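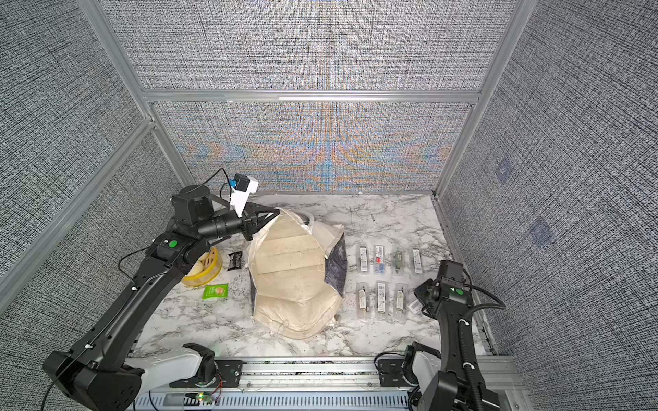
Okay, Draswood on Friday. I've been going back and forth on the third race all week and I keep landing on Drorolent. Ran flat at Wallanstead in April, sure, but that was a mile and a half and he hates a mile and a half! I'm bringing the big cream canvas tote, same kind as the one on the marble tabletop up there, and it's getting filled with snacks and past performances.
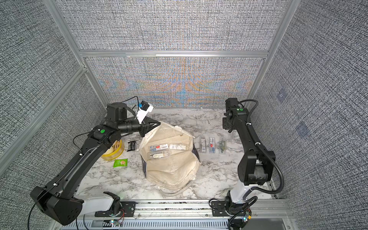 Keegan Desjardins
Dufour is the one that scares me. Drew the rail, gets out fast, and if she's loose on the lead after the first quarter it's over (ask me about my 60 bucks last time).

Still, 877 people in my mentions telling me to single her in the pick four? Nope. Using both.

Gates open at noon, I'll be by the paddock. Somebody save me a spot in the shade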